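**Rinia Assisted Mobility — project forum**
**Board: Data collection / Wheelchair tasks**
**Thread: Which handle-pushing episodes should be accepted for the first training set?**

---

**s.lazarevic** (data lead)

Colleagues are asked to comment on the acceptance rules before Friday. The target for the wheelchair task is 1000 accepted episodes. Each begins with the operator bringing both hands to the push handles and ends when the chair has been placed at the marked position and both hands have been released.

The draft rules at present are as follows:

- Both hands must be closed on the handles before the chair moves.
- The chair must not touch the bed or the armchair.
- An episode with more than 3 corrections of grip is to be rejected.

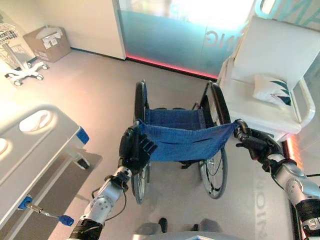 My main concern is the third rule. Operators differ in how they settle the fingers, and two reviewers may well disagree on what amounts to a correction. I should be grateful for a definition which can be applied from the head camera recording alone, as the joint logs are not open to every reviewer.

---

**arben_spahic**

I would define a correction as any opening of the hand after first contact with the handle. A shift of the wrist with the fingers closed should not be counted. Reviewers can judge this by eye, and it agrees with the wording we used for the trolley task at Grilach.

I do not support the limit itself. A policy which has seen only clean grasps has no example of what to do after a poor one. We should keep the untidy episodes and label them.

---

**e.grgic**

I must disagree with Arben on the last point. The trolley set was kept whole for precisely that reason, and the trained policy took up the habit of letting go and taking hold again when there was no need to do so. Recoveries should be collected on purpose, as a separate set with its own label. They should not be left in the main set because an operator was tired.

---

**arben_spahic**

The trolley policy was trained without labels of any kind. I do not accept that it tells us much about a labelled set.

---

**t.stoyanova** (operator training)

May I raise a different matter. The rules say nothing about how varied the starting positions should be. I have reviewed 70 episodes from the Todorova room, and in a large share of them the chair stands in nearly the same place at the start. 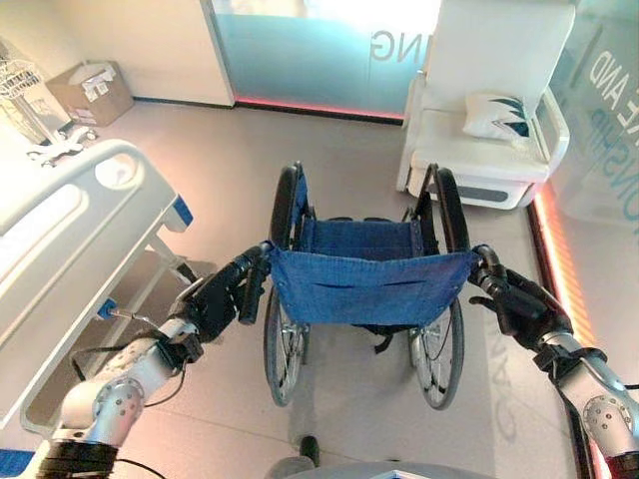 Variation in the starting position matters more to me than the grip limit. A learning system will use whatever cue is the most reliable, and a fixed piece of furniture is a very reliable cue. With the white bed to the left of the chair and the armchair to the right, the policy could learn to steer by those two and pay little attention to the chair itself. The backward lettering on the glass and the strip of light at its base are likewise strong marks which will not be found on any ward. I would ask that the bed be moved between blocks, that the armchair be taken out for part of the collection, and that the angle of the chair be changed for every episode.

---

**d.spahic**

Moving the bed is reasonable. Taking furniture out is less so, as the second rule depends on there being something to avoid. Could the armchair be placed on the other side instead?

I also suggest that the lever low on the bed be treated as part of the bed for the purposes of the contact rule. Two reviewers have asked me about it and received different answers.

---

**t.stoyanova** (operator training)

Placing it on the other side would meet my concern. I agree about the lever.

---

**e.grgic**

Supported. Please also record the layout in the episode notes. The Woretti tool has a free text field which is hardly ever filled in, and a short code for each layout would be enough.

---

**s.lazarevic** (data lead)

Thank you. The rules will be amended as follows:

1. A correction is any opening of either hand after first contact with the handle.
2. Episodes above the limit are kept, given the label "regrasp", and left out of the 1000.
3. The bed, with all its fittings, counts as one object for the contact rule.
4. The layout is changed between blocks, and the layout code must be entered.

Arben's objection to point 2 is noted. Both versions of the set can be trained and compared once the collection has closed, provided that the labels have been entered with care.

---

**arben_spahic**

I can accept that, on condition that the comparison is given a place in the work plan. The one promised for the trolley task was never run.

---

**s.lazarevic** (data lead)

It has been added to the plan under Eleni's name. Operators should work to the amended rules from the next block onwards. Questions about single episodes should be posted in the review thread, with the episode number in the title.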